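Reading a Room Before You Furnish It
Handout for session four, Upholstery and Soft Furnishings for the Home

Welcome back, everybody, and thank you for bringing your fabric scraps last time (the bag by the door is still open to anyone who wants to trade). Tonight we leave the frame and the springs behind for a while and talk about seating as something that has to live in a room with people. Please keep this handout with your measuring sheets, as we will come back to it when you plan your own project in August.

I always start with the sitter. Before you fall in love with a shape, spend an evening noticing how the people in your house really use a chair. Some perch, some sprawl, and my own aunt sat sideways in every chair she ever owned with her knees over the arm, so a tall wing chair would have been wasted on her. Write down who sits, for how long, and what they do while they are there – reading, knitting, talking on the phone, falling asleep in front of the ball game.
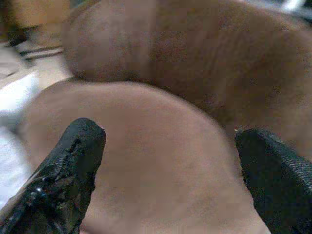

Brown has come in and out of favor more times than I can remember, and I am fond of it. It forgives a good deal, it gets along with nearly every wood floor, and it makes a small lamp look warmer in the evening. It does want some company, though. Rounded brown forms set close together can run into one big soft mass to the eye, so think about where a lighter color could come in between. In class we will lay your scraps side by side and squint at them, which feels silly and works very well.

Now, the word velvet covers a whole family of cloths. What you need to know for this course is that velvet has a pile, and the pile has a direction. Run your hand one way and it feels smooth, run it the other way and it drags a little. On a chair we usually lay it so the smooth stroke runs down the back and forward over the seat. Mark the direction with chalk on the wrong side of every single piece before you cut. I once cut a whole inside back upside down for a very patient neighbor, and it looked like a different color from across the room. Curved backs will show creases and darker folds where the light falls away, and you needn't chase every one of them with the steamer. 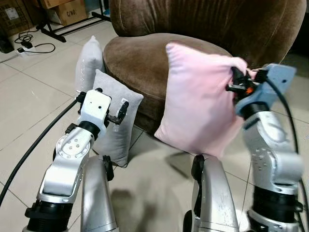 How much cloth to buy

Most decorator fabrics you will meet are 54 inches wide, and that is the width we use on our cutting plans. Draw your pieces on squared paper first, with the pile arrows all pointing the same way, and add your seam allowances before you add anything up. The practice cloth we use in class is called Collia, and I have 40 yards of it on the roll, so there is plenty for everyone to make at least one honest mistake. If your own fabric has a repeat, bring it to me before you cut and we will look at it together over a cup of tea.
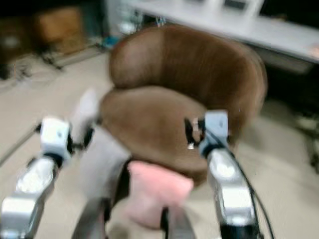 Mieczysław Zieliński
Course instructor, Kusteo Evening Workshops

A tub chair is lovely to sit in and a bit of a trial to cover. The back and arms are one continuous curve, so the inside back has to be eased around, with relief cuts at the bottom where it tucks behind the seat. Start at the center and work outward, a few inches to the left, then a few to the right, and keep your tacks temporary until you have been all the way around twice. Go gently with the cuts. You can always snip a little deeper, and cloth does not grow back!

Cushions come last, and they are where a timid person can be brave. A pale pink against chocolate brown is a combination I would happily live with for years. Choose an insert slightly larger than the cover if you like a plump look, and put the zipper along the bottom edge. 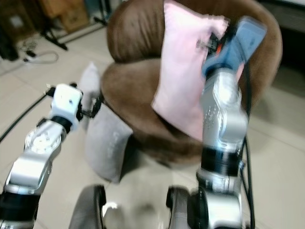 Pink pillow against the backrest of a round brown chair.

For next time, please bring your squared-paper plan, your chalk, and a pair of sharp scissors that have never been near paper. Read the chapter on piping if you can find a quiet half hour, and come with questions.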